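Household Budgeting, Evening Course
Notes for Session 4: Unit Prices and the Weekly Shop

Welcome back, everyone, and thank you for bringing your receipts (even the crumpled ones!). Last time we got as far as sorting spending into what stays the same each month and what wanders, and food, as you all noticed, wanders the most.

Tonight is about the small print on the shelf label. The big number is what you pay at the register. The little one is the price per ounce, and that's the one I'd like you to make friends with. Say a 14-ounce packet of rice costs 97 cents. Divide 97 by 14 and you get just under 7 cents an ounce, and now you can hold it up against any other size in the store, whatever the front of the packet is shouting at you.

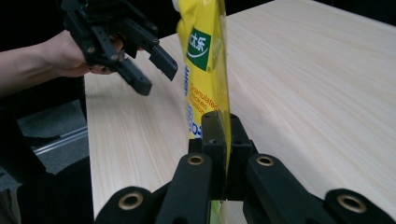 Anikó Major objected last week that the big bag is no bargain if half of it goes stale in the cupboard, and she'd sooner pay a little more per ounce for something she will finish. I think she's quite right, and I've added a column to the worksheet for it. Write down what you threw out as well as what you bought, and work out the price of the part you ate. It can be a bit of a shock the first time, so do it with a cup of tea.

For next session, please pick four things you buy every week and fill in one row for each. Libor Kováčik has kindly offered to share his spreadsheet, but pencil and paper will do just fine. We'll save holiday meals for December.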